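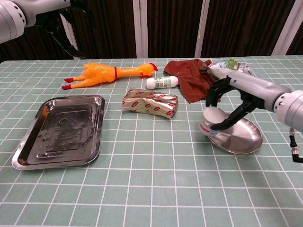 Photo: D. Bainbridge / Storkthorpe Resource Center

Storkthorpe Resource Center
Table and Small Items Safety Check, with Comments

Area: Activity room, long table
Checked by: Denise Bainbridge
Date: 20th May
Last check: early May, one item left open (see 4.3)

Marks used: OK = no action. FIX = put right by the person named or by the room lead. WATCH = usable, look at it again next time. N/A = does not apply.

1. TABLE AND CLOTH

1.1 Table stands level and does not rock: OK
Comment: Pushed on each corner. The foot nearest the window was packed last time and is still holding.

1.2 Cloth lies flat, no folds that could tip a cup: OK
Comment: This is the green cloth with the white grid lines. It is easier to see spills on than the old brown one, and I would like to keep it on this table.

1.3 Cloth does not hang low enough to be caught by a chair: FIX
Comment: Hangs too far on the door side by almost 2 inches. Pull it across and use the table clips. Clips are in the Suominen drawer unit, top drawer.

1.4 Table edges and corners free of splinters: OK

1.5 Cloth wash date entered on the card: OK

2. METALWARE

2.1 Tray has no sharp or lifted edges: OK
Comment: The stainless-steel tray. Ran a cloth all the way around the raised edge and it did not snag. No dents that would make it spin on the table.

2.2 Tray clean: FIX
Comment: Smudges on the surface. Wipe and dry before it goes back on the shelf. Do not use the scouring pad, it takes the shine off and the marks show worse afterward.

2.3 Round dish clean and free of dents: OK
Comment: Silver-colored dish, bright inside. Keep it away from the table edge.

2.4 Metal items stored below shoulder height: OK

3. CUPS AND BOTTLES

3.1 Cups free of chips and cracks: OK
Comment: Small white cup checked on the inside and around the rim. Any cup with a chip goes in the bin the same day. Please do not put it back in the cupboard with a note in it, I have found two like that.

3.2 Bottles capped: OK
Comment: Small white bottle with the green and white label. Cap on and turned tight.

3.3 Bottles standing upright when not in use: FIX
Comment: It was on its side. Stand it up at the back of the table, or put it on the shelf if the group is not using it.

3.4 Labels can be read and product is on the room list: WATCH
Comment: Label is fine. The room list is out of date and this bottle is not on it. I will add it when the list is retyped.

4. CLOTHS AND SOFT ITEMS

4.1 Towels folded or hung up when not in use: FIX
Comment: The brown-red towel was left bunched at the back of the table. Same comment as for the other rooms. A towel goes over the rail.

4.2 Towels in fair condition: WATCH
Comment: The lower edge is getting ragged. It is still fit for wiping up. Cut off any long threads, and move it to the rag box when the replacements come from Ninach.

4.3 Rubber chicken in one piece, no splits: OK
Comment: This was the open item from last time. I had asked for it to be looked over because it is handled so much. Squeezed along the body and bent the feet both ways, no splits found. The red band at the neck is not working loose. If it does, take the toy out of use until it has been fixed or the band removed.

4.4 Soft items washed on schedule: OK
Comment: Rubber items go in warm soapy water at the end of the session and are left to air dry. They do not go in the dishwasher.

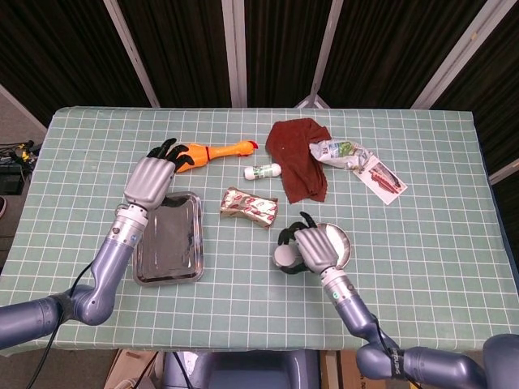

Activity room table, items for sections 2 to 5.

5. FOOD PACKAGING AND WASTE

5.1 Wrappers and packets checked for sharp corners: OK
Comment: Gold foil package with the red print. Foil is creased all over but I found no torn points.

5.2 Food packaging kept apart from cleaning products: FIX
Comment: It was too near the bottle. Food packaging to one end of the table and bottles to the other. I have asked for this before, and a strip of tape on the shelf might help as well.

5.3 Empty packaging removed at end of session: WATCH
Comment: Some packaging is kept on purpose for the sorting activity. That is fine, but write KEEP on the tub it goes in or the cleaners will throw it out.

5.4 Waste bin has a lid and a liner: OK

6. ROOM

6.1 Walkway around the table clear: OK

6.2 Cables kept off the walkway: OK
Comment: The 9-foot extension lead was tested with the rest and has its Voltstead sticker. Use the short lead when it will reach.

6.3 Room temperature at start of check: 76°F
Comment: Warm. Open the top windows before afternoon groups. Nothing to report on the heating, it was off.

6.4 First aid kit in place and seal unbroken: OK

6.5 Floor dry under and beside the sink: OK
Comment: The mat has been turned over and lies flat now.

6.6 Exit door opens fully: OK

ACTIONS

Pull tablecloth across and clip it (1.3). Room lead, today.
Wipe and dry the tray (2.2). Room lead, today.
Stand bottle upright and separate it from food packaging (3.3, 5.2). Room lead, today.
Fold or hang the towel (4.1). Whoever used it last.
Retype the room list and add the bottle (3.4). D. Bainbridge, before the end of May.
Towel replacements (4.2). On order.

GENERAL COMMENTS

None of the FIX items is a reason to close the table. Most are a matter of putting things back properly. The small items can stay in use for the rest of the month.

The shelf labels are peeling again on the left side. I have not marked this as a safety point, but new ones would save people leaving things out on the table. Ask at the front desk for the label printer and return it with the charger.

Signed copy is kept in the folder behind the activity room door. Please add your initials next to each action when it is done.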